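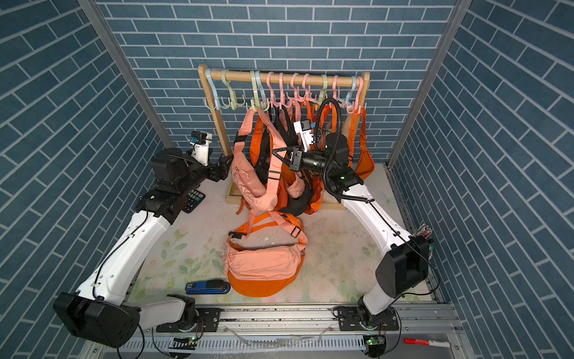 Factory Visits

The Berov bag works in Notwood opens its doors to the public one Monday a year, in September. I went this time on the early tour, which left the front gate at 7 in the morning. Parking is on the street and fills up fast.

The first stop was the weaving shed. Berov still makes its own strap webbing on narrow looms, most of them bought secondhand when Grerkov closed its mill across the river. They are loud, and the guide handed out foam earplugs at the door. Cotton comes in on cones, already dyed, and leaves as flat rolls of strap. On a good day the shed turns out 3,000 yards. A loom stops by itself when a thread breaks, and a light comes on over it so the operator can see which one needs attention.

From there we walked through cutting and into sewing. Cutting is mostly done in stacks, with paper patterns laid on top and the offcuts swept into bins for a company that makes stuffing. Sewing takes up the whole second floor. Each bag passes through six stations, and the last one is where the straps go on. Our guide said strap ends are the most common reason a bag comes back for repair — the body almost always outlasts them. The stitch used there is a box with a cross inside it, and new hires practice it on scrap for a week before they touch a real bag.

Buckles and sliders are bought in from Chaudhary. Berov tried molding its own for a while and gave it up. A slider has to grip the weave without chewing it, and a coarse weave holds better than a smooth one but wears faster at the fold.

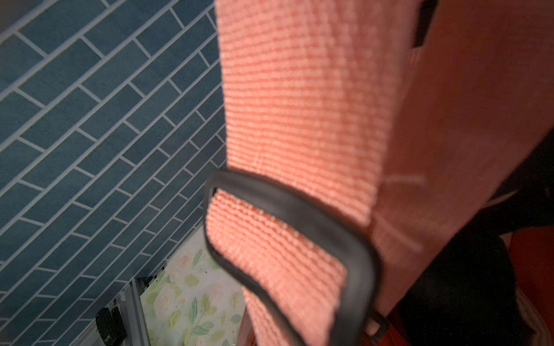

On that point a woman in our group disagreed, saying she had carried the same canvas bag to work for years and the fold was fine, it was the stitching near the shoulder that gave out. The guide wrote that down and said the repair desk hears both.

The tour ended in the factory store at half past eight. Seconds are sold at a discount, mostly bags with a crooked label or a color that came out wrong. I paid $87 for two shoulder bags and a roll of leftover webbing. There is coffee by the register, and a repair counter where you can leave a bag and have it mailed back. The later tours looked more crowded — people were already lined up along the fence when I came out.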